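1/ Replaced the fruit bowl with a rectangular basket in April. Notes, for anyone with a white table and the same problem.

2/ The problem: a glazed bowl concentrates the load at the bottom. Citrus at the base carries everything above it and gets no air. I was losing about one in 15.

3/ A flat woven floor spreads the fruit in a single layer. Sides slope outward from the base, so the opening is larger than the footprint. Braided rim, tight weave. 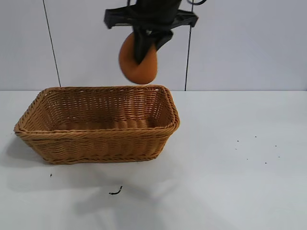

4/ Debris. The table had dark specks on it. White surfaces show everything. I now wipe down before the fruit goes in and shake the basket out over the sink every 3 weeks.

5/ Cleaning the weave: dry paintbrush first, along the strands. Then a damp cloth, wrung hard. Leave it upside down for 20 minutes. Do not soak it.

6/ Placement. Long side toward the room, left end of the table. The right side stays clear for sorting: anything soft gets eaten that day, anything firm goes in the basket.

7/ Hayley Hollis asked about a liner. I tried a cotton one. It blocks the airflow through the floor and bunches in the rounded corners. Removed.

8/ Capacity is one layer. If you need two, buy a second basket. Stacking puts you back at item 2.
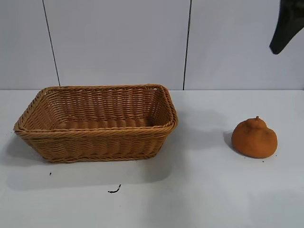
Basket at left, orange fruit-shaped object at right.

9/ Lemons next. They keep longer and roll less, so I expect fewer notes.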